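Oklow Cordless Air Duster: three months in

Posted 16 December 2022 by Kevin Lozano

I was tired of buying canned air. A can lasts me two keyboards and half a tower before it goes weak and starts spitting, and I fix up old desktops for resale, so I get through a lot of them. The Oklow was on offer at 40 dollars and the box promised "up to 600 cans replaced." I don't believe that number and I can't think how anyone would check it.

First the good part. It blows hard. On the top of three speeds it clears a clogged front grille in one pass, and a power supply fan that I'd normally poke at with a brush came out decent. The grip is fine. It charges over USB-C, although the cable in my box was so short that the duster hung off the edge of the shelf until I dug out another one.

Now the rest. The battery gives me maybe nine minutes on high, and you can hear it fading well before that. Medium is what I use most, and medium is only a bit better than a can. It's also loud – my neighbor Milagros asked through the wall if I was vacuuming at night. Of the four nozzles, I've used two. The brush one shed bristles the first afternoon and went in the drawer.
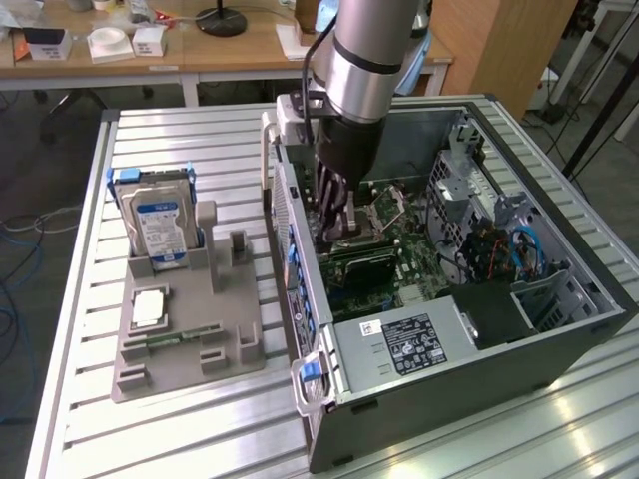

Drive bays are still the worst spot for me. The dust packs in behind them and the round nozzle can't get the angle, so I end up with a cotton swab anyway. The flat nozzle does better but works its way off at full speed, and fishing it out from under a bundle of wires gets old. Hold the fans still with a finger while you blow, whatever you use. The manual leaves that out.

Yurani Muñoz has the Grustmont, the plug-in one, and let me borrow it for a weekend. Heavier, uglier, and you're dragging a cord around the bench, but it doesn't fade and the nozzles lock on with a twist. If you clean more than one machine a month I'd get that instead.

For a single home PC the Oklow will do. Three stars, and I'd drop it to two at full price. I'm keeping mine for keyboards.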